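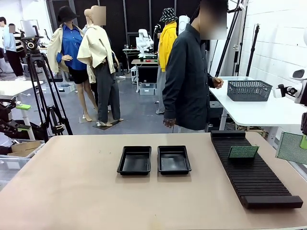 Lesezeit: 9 Minuten

Teil 2: Humel-Tracker einrichten und zum ersten Training mitnehmen

So, die Halterungen sind im Schrank und die App ist auf dem Tablet (falls nicht: zurück zu Teil 1, ich warte). Jetzt geht es an die Tracker selbst, also an die kleinen Dinger, die eure Spieler zwischen den Schulterblättern tragen. Ich betreue das System bei uns auf dem Platz in Flanwood seit zwei Spielzeiten und schreibe hier auf, wie ich es mache. Das gedruckte Heft vom Hersteller ist an manchen Stellen arg knapp, und die Übersetzung des Kapitels über das Koppeln habe ich bis heute nicht verstanden.

Was ihr braucht:
– die Tracker, vollständig geladen
– das Tablet mit der Humel-App
– je Spieler eine Weste (wir haben die von Uchida, andere mit Rückentasche gehen auch)
– den Ladekoffer von Grelteck
– einen wasserfesten Stift

2.1 Laden

1. Ladekoffer an die Steckdose, Deckel offen lassen.
2. Tracker mit den Kontakten nach unten einsetzen, bis es klickt. Ohne Klick lädt da gar nichts, auch wenn die Lampe kurz aufleuchtet!
3. Warten, bis alle Lampen dauerhaft grün sind. Beim ersten Mal dauert das bei uns drei Stunden, danach geht es viel schneller.
4. Tracker herausnehmen und erst dann den Koffer vom Strom trennen.

Achtung: Bitte nie mit geschlossenem Deckel laden. Der Koffer wird warm, und die Schaumstoffeinlage nimmt das übel. Unsere erste hat jetzt eine sehr interessante Form.

Hinweis: Wenn ein Platz im Koffer orange blinkt, Kontakte mit einem trockenen Tuch abwischen und den Tracker neu einsetzen. Blinkt es weiter, denselben Tracker auf einem anderen Platz probieren. Dann wisst ihr wenigstens, ob der Koffer oder der Tracker spinnt.

2.2 Koppeln

Nehmt euch dafür einen ruhigen Moment und macht es nicht in der Kabine, wenn dreißig Leute durcheinanderlaufen und einer die Musik aufdreht. Ich mache das zu Hause am Küchentisch.

1. App öffnen und unten auf »Kader« tippen.
2. Oben rechts das Plus wählen, dann »Gerät hinzufügen«.
3. Einen einzigen Tracker einschalten: Taste gedrückt halten, bis er zweimal vibriert. Alle anderen bleiben aus, sonst verwechselt ihr garantiert welche.
4. Warten, bis das Gerät in der Liste steht, und antippen.
5. Die App fragt nach einem Code. Ab Werk ist das bei unserem Satz die 3469, eurer steht innen im Kofferdeckel.
6. Nummer vergeben und dieselbe Nummer sofort mit dem Stift auf die Rückseite schreiben. Wirklich sofort.
7. Tracker ausschalten und mit dem nächsten weitermachen.

Wenn alle durch sind, ändert ihr unter »Einstellungen« den Code. Wir haben das am Anfang vergessen, und prompt hat ein Gastverein mit demselben System beim Freundschaftsspiel unsere Geräte in seiner Liste gehabt. Passiert ist nichts, aber es war schon ein komisches Gefühl!

2.3 Spieler zuordnen

Die Nummer auf dem Tracker muss nichts mit der Trikotnummer zu tun haben. Ich rate sogar davon ab, die beiden gleichzusetzen: Der Gedrängehalb trägt bei uns die 9, und das sind im Lauf einer Saison eben mehrere Leute. Jeder bekommt seinen festen Tracker und behält ihn bis zum Sommer, egal auf welcher Position er gerade aufläuft.

1. Im Kader den Namen antippen, dann »Tracker zuweisen«.
2. Nummer auswählen und bestätigen.
3. Position, Größe und Gewicht eintragen. Das Gewicht bitte ehrlich, die Belastungswerte hängen davon ab (unsere Stürmer haben da anfangs, sagen wir, großzügig abgerundet).
4. Bei Rückkehrern nach einer Verletzung den Haken bei »Aufbauphase« setzen und eine Obergrenze für Sprintmeter eingeben.

Die Obergrenze denke ich mir nicht selbst aus, und das solltet ihr auch nicht. Bei uns gibt sie Venkatesh Namboodiri vor, unser Physio, und ohne seine Zahl bleibt der Spieler in der App gesperrt. Die App piept dann am Spielfeldrand, sobald die Grenze näher kommt. Ob man den Mann wirklich vom Feld holt, muss natürlich immer noch ein Mensch entscheiden.

Achtung: Der Tracker ist kein medizinisches Gerät. Nach einem Schlag auf den Kopf ist völlig egal, was auf dem Tablet steht. Spieler raus und untersuchen lassen.

2.4 Weste anlegen

1. Weste ohne Tracker anziehen. Sie soll eng sitzen, darf beim tiefen Einatmen aber nicht einschneiden.
2. Tracker einschalten und kurz im Freien liegen lassen, bis die Lampe grün blinkt. Unter dem Tribünendach könnt ihr lange warten.
3. In die Rückentasche schieben, Lampe nach außen, Taste nach oben.
4. Klappe ganz schließen und einmal von außen draufdrücken.
5. Trikot drüber, fertig.

Die Weste gehört direkt auf die Haut oder auf ein dünnes Funktionshemd. Über dem Schulterschutz getragen verrutscht sie beim ersten Tackling, und dann zeichnet ihr Werte auf, mit denen keiner etwas anfangen kann. Thirumalai Annamalai, der bei uns die zweite Mannschaft trainiert, hatte so mal einen Pfeiler mit der Endgeschwindigkeit eines Flügelspielers in der Auswertung. Der Ausdruck hängt heute noch in der Kabine.

2.5 Die erste Einheit aufzeichnen

1. »Neue Einheit« antippen und »Training« wählen.
2. Platz festlegen: einmal mit dem Tablet in jede Ecke gehen und dort »Ecke setzen« drücken. Das müsst ihr pro Platz nur einmal machen.
3. Anwesende abhaken.
4. Start drücken, am besten schon vor dem Aufwärmen.
5. Zwischen den Blöcken auf »Marke« tippen und ein Stichwort eingeben, etwa »Gasse« oder »Kontakt«. Wer das auslässt, sitzt abends vor einer einzigen langen Kurve und rätselt.
6. Am Ende Stopp drücken, und zwar bevor die Leute Richtung Dusche verschwinden.

Hinweis: Fällt das Tablet aus, laufen die Tracker weiter und speichern intern. Die Daten kommen beim nächsten Einsetzen in den Ladekoffer von selbst nach, nur die Marken fehlen dann. Ich schreibe mir die Uhrzeiten der Blöcke deshalb immer noch auf einen Zettel, ganz altmodisch.

2.6 Nach dem Training

1. Tracker aus allen Westen nehmen und gegen die Liste prüfen.
2. Mit einem feuchten Tuch abwischen, nicht unter den Wasserhahn halten.
3. Ausschalten und in den Koffer setzen.
4. Westen bei 30 Grad waschen, ohne Weichspüler, und an der Luft trocknen.

Achtung: Schritt 1 kommt wirklich vor Schritt 4! Einer unserer Tracker hat seit Mai einen kompletten Waschgang hinter sich. Er lässt sich noch einschalten, meldet sich aber mitten auf dem Platz ständig ab, und ich benutze ihn nur noch zum Vorführen.

Wie ihr die Aufzeichnung auslest und was die bunten Balken bei der Belastung bedeuten, steht in Teil 3.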